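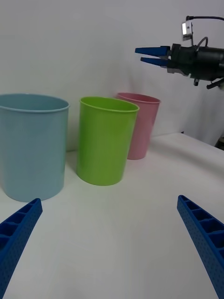
Los tres vasos de prueba y, a la derecha, el segundo brazo.

Cómo probar el kit de dedos flexibles Jisex antes de pagarlo

Publicado en enero de 2018

Quansah vende el kit Jisex como «agarre universal sin programación». He leído esa frase en demasiados catálogos. Si el distribuidor os deja un equipo en préstamo, como hizo con nosotros en el taller de Pornach, dedicadle una mañana a este procedimiento y luego decidís.

Qué necesitáis

Tres vasos de plástico lisos, de colores distintos y sin etiqueta. Una botella de plástico con tapón de rosca, con líquido dentro. Una mesa blanca contra una pared blanca, que es justo el fondo que peor les sienta a muchas cámaras de muñeca. Y una hoja de papel para apuntar los fallos; el programa de Jisex guarda un registro, pero solo anota lo que él considera un fallo.

Paso 1. Montaje y puesta a cero

Atornillad los dedos y abridlos del todo. El manual dice que la calibración es automática. Hacedla dos veces y comparad los valores: si no coinciden, repetid el apriete antes de seguir. Jarmo Keskinen, que montó el nuestro, tuvo que aflojar y volver a empezar.

Paso 2. Vasos vacíos

Colocad los vasos en diagonal, de modo que uno tape en parte a otro desde la cámara. En la demostración comercial los ponen bien separados, y así cualquiera. Programad 20 intentos por vaso y cambiad el orden entre series. Vigilad el borde: un dedo blando que aprieta de más ovala la boca del vaso, y eso el registro no lo cuenta.

Paso 3. La botella

Aquí es donde me puse más desconfiado. Un vaso vacío no pesa nada; una botella con líquido pesa, tiene curvas y el plástico transparente confunde a la cámara.
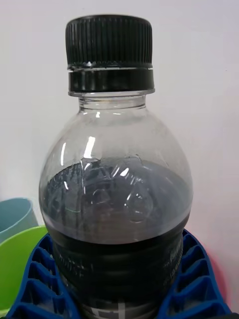
Empezad con la fuerza al mínimo y subidla de uno en uno. Nosotros nos quedamos en el nivel 6. Por encima, el plástico cruje; por debajo, la botella gira sobre sí misma al levantarla. Probad también a agarrarla por la parte estrecha y por la parte ancha – el folleto afirma que da igual, y a mí no me lo dio.

Paso 4. Repetición con otra colocación

Moved los vasos, dejad cerca el que antes estaba lejos y no toquéis ningún ajuste. Si el equipo necesita que alguien retoque parámetros en este punto, lo de «sin programación» queda en publicidad.
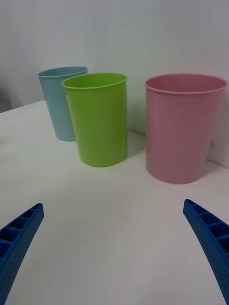

Otra disposición: el rosa delante, el azul al fondo.

Paso 5. Las cuentas

Pedid por escrito el precio de los dedos de recambio. El kit de préstamo nos lo ofrecían por 2000 euros, y cada pareja de dedos por 67. Senyo Quaye, el comercial de Induncombe, no supo decirme cuántos ciclos aguanta una pareja. Quedó en enviarme el dato. Sigo esperando, y mientras no llegue no firmo nada – os aconsejo lo mismo.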